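トゥドゥネント(楽曲)

『トゥドゥネント』(Tudunent)は、作曲家エリアス・サバーグ(Elias Sabbagh)が書いた、朗読と小編成の合奏のための組曲である。全九曲からなり、通して演奏するとほぼ40分かかる。港町バミマの朝から夜までを、一人の少女が耳をたよりに歩いていくという筋立てで、子ども向けの演奏会でとりあげられることが多いが、作曲者自身は「子どものため」と楽譜に書いたことがなく、大人だけの演奏会でもしばしば全曲が演奏されている。出版はヴァレント社(Varent)。

題名の「トゥドゥネント」は特定の言語の単語にはあたらない。サバーグが幼いころ、祖母の家の裏手を通る荷車の音をまねて口にしていた言葉だという。石畳の継ぎ目を車輪が越えるときの「トゥドゥ」と、そのあと荷台の金具がしばらく鳴っている「ネント」をつないだもので、家族のあいだでは荷車そのものを指す名前にもなっていたらしい。作品のなかでも、この四音節のリズムは冒頭からおわりまで、手を替え品を替えあらわれる。慣れてくると、聴いているほうもつい口のなかで唱えてしまうような、人なつこいリズムである。

成立の経緯

サバーグはもともと劇場のための音楽を多く書いていた人で、舞台の転換のあいだに流す短い曲や、幕あきの合図のような小品を得意としていた。『トゥドゥネント』の原型も、そうした仕事のなかから生まれた。バミマの小さな人形劇の一座に頼まれ、港の場面のためにクラリネットとアコーディオンの二重奏を書いたところ、座員たちがそれをたいへん気に入って、稽古の休憩のあいだにも口ずさんでいたという。その芝居は結局上演されなかったが、音楽のほうは作曲者の机の引き出しに残り、数年たってから現在の第三曲「網をなおす人」になった。

組曲として構想しなおすにあたって、サバーグは夏のあいだ毎朝、帳面をひとつ持って港から市場、坂の上の住宅地までを歩いたと語っている。帳面には音符がほとんどなく、かわりに「戸、二度、あとから犬」「パン屋の板、軽い」「水、下から」といった短い言葉が並んでいる。のちに楽譜の各曲のはじめに印刷されることになる言葉は、この帳面からほぼそのまま写されたもので、演奏者にとっては速度記号よりも頼りになる手がかりだと言う人もいる。

朗読の台本も作曲者が書いた。はじめは詩人に頼むつもりで何人かに声をかけていたものの、打ち合わせのたびに自分で話の続きをしゃべってしまうので、とうとう相手のほうから「ご自分でお書きになったらいかがですか」と勧められた、というのが本人の好んで話す顛末である。文章は平易で、短い文が続き、ところどころに同じ言い回しが戻ってくる。読み聞かせの経験のある人には、声に出したときの息つぎの位置がよく考えられていることがすぐにわかるだろう。

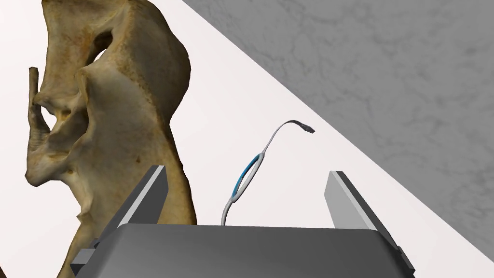 白い台の上の、風化した大きな骨

初演

初演は九月に、バミマのハダディン・ホール(Haddadin)で行われた。ハダディン・ホールは566席の中規模な会場で、古い倉庫を改装した建物のため天井が高く、残響がやや長い。朗読の声がにじんでしまうのではないかと心配されたが、リハーサルで朗読者の立つ位置を舞台の前端から合奏のなかほど、ヴィオラの隣まで下げてみたところ、言葉がかえって聴きとりやすくなった。以来、朗読者をヴィオラの隣に置くこの配置が慣例となり、出版譜の配置図にもそのように示されている。

初演の日は夕方から雨になった。第七曲「雨やどり」のところで、屋根にあたる本物の雨の音が客席まで聞こえてきたといい、当夜の聴衆のなかには、あれも仕掛けのうちだと長いこと信じていた人もあったそうである。サバーグはこの話をたずねられるたびにうれしそうに認め、「雨には出演料を払っていない」と答えるのがつねだった。

編成

楽器編成は次のとおりである。

朗読
クラリネット(バスクラリネット持ち替え)
アコーディオン
ヴィオラ
コントラバス
打楽器(奏者一名)

打楽器奏者の受けもつ楽器は、小太鼓、枠太鼓、木の板、小さな鐘、それに「ひきずるもの」と記された一項がある。この最後のものについて楽譜は何も定めておらず、奏者が自分で見つけてくることになっている。これまでの演奏では、袋に入れた砂利、古い椅子の脚、ほうきなどが使われた。作曲者の希望はただひとつ、演奏する町で手に入れたものを使うことで、旅公演のときにも持っていかず、着いてから探すようにと序文で丁寧にお願いしている。打楽器奏者にとってはなかなか骨の折れる注文だが、そのおかげで公演のたびに土地の人と知り合いになれる、と喜ぶ奏者も少なくない。

ピアノを欠いているのは、はじめから学校の廊下や図書館の一室でも演奏できるようにと考えられていたためである。アコーディオンが和音の支えをほとんど一手に引き受けるので、この奏者には休む小節がごくわずかしかない。

構成

全曲の小節数は1328で、切れ目なしに演奏される曲と、短い間をおく曲とがある。各曲の題名と内容は以下のとおり。

第一曲「まだ暗い」 コントラバスのごく弱い長音の上で、朗読者が少女の名を呼ぶ。名前は楽譜では空欄になっており、上演のたびに決めてよい。題名のリズムは、枠太鼓を指先でこするようにしてはじめてあらわれる。

第二曲「荷車」 にぎやかな行進曲風の音楽。四音節のリズムが小太鼓とヴィオラのあいだで受け渡され、しだいに近づいてきて、目の前を通りすぎ、坂の向こうへ遠ざかっていく。

第三曲「網をなおす人」 先に述べた人形劇のための二重奏をもとにした曲で、全曲のうちもっとも早く書かれた。クラリネットの旋律は同じところへ何度も戻り、戻るたびに一音だけ違っている。ここには朗読がない。

第四曲「市場」 五人の奏者がそれぞれ別の速さで弾きはじめ、売り声のような短い節を重ねていく。合わせるのがたいへんに難しく見えるが、朗読者の合図で全員がそろって止まるように書かれているので、途中ではぐれてもどうにかなる。初心者の多い団体にはありがたい工夫である。

第五曲「昼のねこ」 アコーディオンの独奏。蛇腹を動かす音だけの箇所があり、そこで笑いだす子どもが多い。

第六曲「水、下から」 桟橋の板のすきまから聞こえる波の音を題材とする。バスクラリネットとコントラバスの低い音域だけで進み、聴いていると、だんだん耳が床のほうへ下りていくような心持ちになる。

第七曲「雨やどり」 弦のはじく音と木の板による静かな曲。軒下で少女が見知らぬ老人と並んで立ち、ふたりとも黙っている。朗読はふた言しかない。

第八曲「階段」 坂の上の家まで帰る長い階段の曲で、音階が少しずつ上っていく。ときおり踊り場で立ち止まり、それまでの曲の断片が下のほうから聞こえてくる。

第九曲「もう暗い」 第一曲の音楽が戻ってくるが、こんどは朗読者が名を呼ぶのをやめ、少女が自分の名を小さな声で言う。この一行は朗読者が読んでもよいし、客席にいる子どもにあらかじめ頼んでおいてもよい。最後に枠太鼓が題名のリズムをもう一度こすり、最後の音節は鳴らさずにおわる。

音楽の特徴

サバーグの書法は総じて簡素である。長い旋律を歌わせるよりも、短い音型をくりかえしながら少しずつ姿を変えていくことを好み、和声も二つか三つの和音のあいだを行き来するものが多い。そのかわり、音をどこから、どのくらいの近さで聞かせるかについてはたいへん細かい。楽譜には強弱記号のほかに「となりの部屋」「道の向こう」「手のなか」といった距離の指示が書きこまれていて、同じ弱音でも「となりの部屋」と「手のなか」とでは弾き方を変えなければならない。

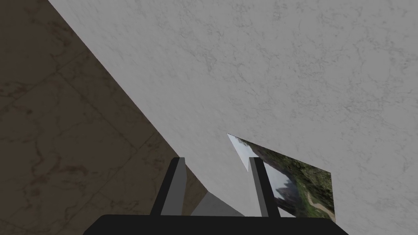

この距離の指示は、はじめて取り組む奏者をいくらか戸惑わせる。サバーグは練習に立ち会うと、たいてい奏者を実際に廊下へ出して弾かせ、次に席へ戻らせて、いま聞こえたとおりに弾いてくださいと頼んだという。技術の説明を長々とするより、そのほうがずっと早いと考えていたようである。学校などでこの曲を準備するときにも、同じ方法がよく用いられている。

調性はおおむね明瞭だが、第四曲と第六曲にははっきりした調がない。とくに第六曲では、コントラバスの弦を一本だけ低く調弦しなおすことになっており、第五曲がアコーディオンの独奏であるのは、そのあいだに奏者が落ちついて調弦をすませられるようにという実際的な配慮もあってのことらしい。劇場で長く働いた人らしい気くばりといえる。

朗読と音楽の関係にも特色がある。言葉の内容を音楽がすぐになぞることはあまりなく、たとえば「戸があきました」という一行のあと、戸の音は八小節もたってから、聴き手が忘れかけたころに鳴る。反対に、何の音かわからないまま聞いていたものが、次の曲の朗読でようやく名づけられることもある。子どもたちはこの遅れを待つのがたいそう上手で、大人のほうが先にそわそわしはじめる、というのは朗読を務めた人たちのあいだでよく聞かれる感想である。

版について

自筆譜には少なくとも二つの段階が認められる。初演に使われた譜面では第八曲がいまよりも長く、踊り場の場面が一つ多かった。客席の子どもがここでくたびれてしまうのを舞台袖から見たサバーグが、公演の翌朝にはもう削っていたと伝えられる。削られた部分はクラリネット独奏の小品に作りかえられ、『踊り場』の題で別に出版された。

ヴァレント社からの初版は、総譜と五人分のパート譜、それに朗読用の冊子からなる。朗読用の冊子は譜めくりの音をたてないよう一枚ずつ厚めの紙に刷られ、音楽のきっかけは音符のかわりに言葉で書かれているので、楽譜の読めない人でも安心して朗読をつとめることができる。その後、初版の誤植を直し、距離の指示を整理した改訂版が2020年6月12日に刊行された。改訂版では第四曲の合図の位置が一箇所変わっており、初版のパート譜と改訂版の総譜をまぜて使うと全員が違うところで止まることになるので、借り譜で演奏する団体は気をつけたほうがよい。

このほか、コントラバスのパートをチェロで演奏するための代替譜が作曲者の手で用意されている。第六曲の低音はどうしても失われるため、作曲者は「やむをえないときに」と添え書きをしているが、小さな会場では響きがすっきりして、これはこれで捨てがたい味わいがある。

演奏と受容

初演のあと、『トゥドゥネント』はバミマの学校や図書館をまわる形でくりかえし演奏され、やがてほかの町の合奏団にも広まった。朗読者は俳優が務めることもあれば、その土地の教師や司書が引き受けることもある。方言で読まれた例もあり、サバーグはこれをことのほか喜んで、台本の言い回しを土地の言葉に改めることを改訂版の序文で正式に認めた。

批評はおおむね好意的で、とりわけ第三曲と第七曲の静けさを評価する声が多い。一方で、曲と曲とのつながりがゆるく、組曲としての山場に欠けるという指摘も早くからあった。第四曲の喧噪が全体のなかほどに置かれ、後半が少しずつ静かになっていく設計は、たしかに華やかな幕切れを期待する人には物足りないかもしれない。作曲者はこうした意見に反論したことがなく、夕方になれば町は静かになるものだから、と短く答えるにとどめている。

音楽教育の分野では、この曲を聴いたあとに子どもたちと外を歩き、聞こえたものを帳面に書きとめるという活動が広く行われるようになった。書きとめた言葉から四音節の合言葉をつくり、手拍子や机をたたく音で演奏してみるのである。ヴァレント社の朗読用冊子の巻末にも白いページが何枚か綴じこまれ、そこに自分の町の音を書くようにとすすめている。

単独で演奏される機会がもっとも多いのは第二曲「荷車」で、アンコールの定番となっている。第五曲「昼のねこ」もアコーディオン奏者の独奏会でよくとりあげられ、蛇腹の音だけの箇所をどのくらい引きのばすかが奏者の腕の見せどころとされる。楽譜の指示は「ねこが起きるまで」である。

関連作品

『踊り場』 クラリネット独奏のための小品。第八曲の削除部分による。
『トゥドゥネントの歌』 第二曲と第九曲の旋律に歌詞をつけた、斉唱とアコーディオンのための編曲。
『坂の下の店』 同じ編成による短い続編。朗読の主人公は第七曲に登場した老人で、少女は声だけで一度あらわれる。

カテゴリ: 室内楽曲 | 朗読を伴う楽曲 | 組曲 | 子どものための音楽 | 港町を題材とした作品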